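# Small stuff keeps sliding around in wire basket, lined bottom or not?

**Asked in Home > Storage and Organizing** · 600 views · 3 answers

I have a white wire basket that lives on a shelf in my hall closet and holds all the little things that don't have another place. Batteries, packets of screws, picture hooks, sample packets of stuff, a few sewing supplies. The basket is the plain rectangular kind with a grid on all four sides.

The original problem was that small items went straight through the bottom. I fixed that by cutting a flat white panel to fit inside. Nothing falls through the floor of it anymore, but now everything slides to one end when I take the basket down, and thin things still poke out through the sides. I lost a pack of needles behind the shelf that way.

So I started putting things in small clear plastic containers first and then putting the containers in the basket. I'm partway through and before I buy more of them I want to know if this is a sensible way to do it or if I should give up on the basket and get a solid bin.

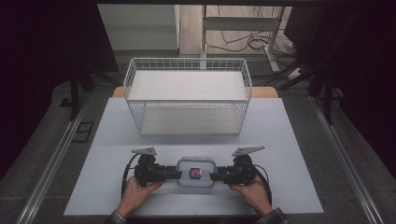 *One of the square containers with the blue rim, one packet inside. Basket is at the back.*

Details that might matter:

- The shelf is deeper than the basket, so there is unused space behind it.
- The containers I have came from two different places and don't all nest. The square ones are from Jurorora. The others are round and I like them less.
- I don't have lids for all of them.
- I would like to see what is in each one without opening it.
- I take the basket down maybe once a week. My kids take it down more than that and do not put things back carefully.

I have been storing one kind of item per container. That means a container can have a single packet in it, which seems like a waste of room. Should I be combining things? And is there something better than the panel for the bottom?

---

## Answer 1

**Accepted by the asker** · posted by Ayodele Jibrin

Keep the basket. Containers inside a wire basket work fine as long as they are all the same footprint. I would use only the square ones. Round containers in a rectangular basket leave gaps, and the gaps are where things fall and get stuck.

Measure the inside of the basket at the bottom, not at the rim. Many of these baskets are a little narrower at the bottom and people buy containers that fit at the top and then won't sit flat. Divide the inside length by the width of one container at its widest point, which is usually the rim. If you end up with a leftover strip, put it at the front and use it for long things like a tape measure or a ruler.

For the sliding:

1. Take the panel out and wipe it. Dust makes it worse.
2. Cut a piece of rubbery shelf liner the same size as the panel.
3. Lay the panel back in and put the liner on top of it.
4. Set the containers on the liner, starting in a back corner.

Don't skip the panel and use liner alone. It sags between the wires and the containers tip.

On combining: one kind per container is right for anything you look for by name, like batteries. For single packets, I would group by the job. Picture hooks, wall anchors and the little level can all go together because you use them together. When a container gets full enough that you have to dig, split it.

For the ones with no lid, put them on the bottom layer and don't stack on them. Or use them in a drawer. An open container under another container works until somebody tilts the basket, and you said kids use it.

Label the front side of the container, not the top. On a shelf you will be looking at the side through the wire. I use masking tape and a marker. I have tried nicer labels and they come off the same as the tape does.

**Comments**

> **Asker:** Thank you. I measured at the bottom and it is narrower, not by much, but the row I had planned would not have fit. I'm going with 4 across and the strip at the front.

> **pladunness_shed:** Liner on top of the panel worked for me too. Mine curled at the corners for the first week or so, then flattened.

> **Ayodele Jibrin:** You can put something heavy on the corners overnight if it bothers you.

---

## Answer 2

posted by user3386

I would get a solid bin. I had wire baskets in the laundry room and replaced all of them. You are adding a panel, then a liner, then containers, and by then you have built a bin. A Drisetti bin or any plain plastic one with straight sides does the same thing and you can wipe it out in the sink.

The one thing wire is better for is anything damp or anything that needs air, such as onions or gloves. Screws don't need air.

If you go this way get a bin with a handle cut into the front, especially on a high shelf.

**Comments**

> **Asker:** I thought about it, but I already own the basket and I like seeing into it from the side. I may do this for the lower shelf.

> **han_in_the_hall:** Agree on the handle. Without one you end up pulling on the rim and it cracks.

---

## Answer 3

posted by GreenStepladder

Are you sure you need all of it in the hall? I went through mine in February and more than half of it belonged in the garage. Sewing things went to the bedroom. After that I only needed 5 containers and the sliding stopped being much of a problem since the basket wasn't full of loose packets.

Also check the sample packets for dates.

**Comments**

> **Asker:** Fair point about the screws. The garage is not heated, so the batteries are staying in the hall.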